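Wutgate Irnent Garment Steamer

Upright steamer with folding pole, two-gallon look-alike tank in a slimmer shape, and a hose long enough to reach the hem of a full-length dress.

Item 781
In stock. Ships from our warehouse every Tuesday.

The Irnent is an upright steamer for homes, small shops and costume rooms. It takes creases out of shirts, dresses, curtains and uniforms while they hang. It does not press a sharp crease into trousers, and it won't replace an iron for that job. Most of our customers keep both.

Fill the tank with cold tap water, set the dial, and wait for the light to turn green. Steam comes out of the head as soon as you squeeze the trigger. Let go and it stops. There is a lock on the side of the handle if you have a long rack to get through and don't want to hold the trigger down.

The tank lifts straight up off the base by its handle. The cap is on the underside, so turn the tank over at the sink to fill it. A full tank gives 53 minutes of steam on the low setting. On high it runs out sooner, and you can refill it without switching off at the wall.

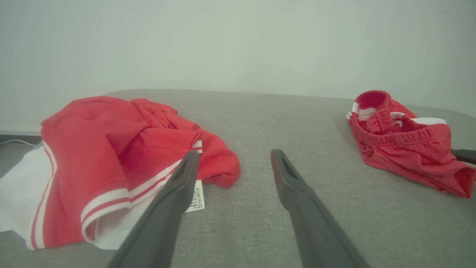 Knit fabrics need a lighter touch than woven ones. Start on low, keep the head moving downward, and pull the bottom of the garment gently with your free hand. Printed lettering and iron-on numbers should be steamed from the inside. Polyester creases that have been in a bag for a week may need a second pass. Let everything hang for a few minutes before you fold it or put it on.

For heavy cotton and linen, clip the bristle brush onto the head and use the high setting. The brush opens up the weave and picks off some lint as well. Don't use it on silk, satin or anything with beads. Velvet can be steamed from the back with the head held away from the cloth.

What's in the box

Base with power cord
Removable water tank
Folding pole in 4 sections
Hose and steam head
Bristle brush
Crease clip
Hanger with two trouser clips
Heat-resistant glove
Printed instructions

Assembly

No tools needed. Slide the pole sections together, push the bottom one into the base until it clicks, and tighten the collar. Hang the head on its hook before you turn the steamer on. If water gurgles in the hose, lift the head straight up for a few seconds so it can drain back.

Care

Empty the tank after use and let the base cool fully before you put it away. In hard-water areas, descale once a month with the Edus descaling powder, sold separately. One packet does one cleaning. Don't use vinegar, which damages the seals, and don't add scent or fabric softener to the tank.

Spare parts

Tanks, hoses, brushes and clips are kept in stock. The hose also fits our older Esteban steamer, but the tank does not. If you aren't sure which one you have, look for the name on the plate under the base.

Warranty and returns

The base and heating element are covered for 4 years. The hose, brush and clips are covered for 9 months. Unused steamers can be returned in the original box. For shop and theater orders, write to Irina Ardeleanu in trade sales and include the number of units you need and a delivery address.

Customers also bought

Edus descaling powder
Spare bristle brush
Folding garment rack
Door hook for steam head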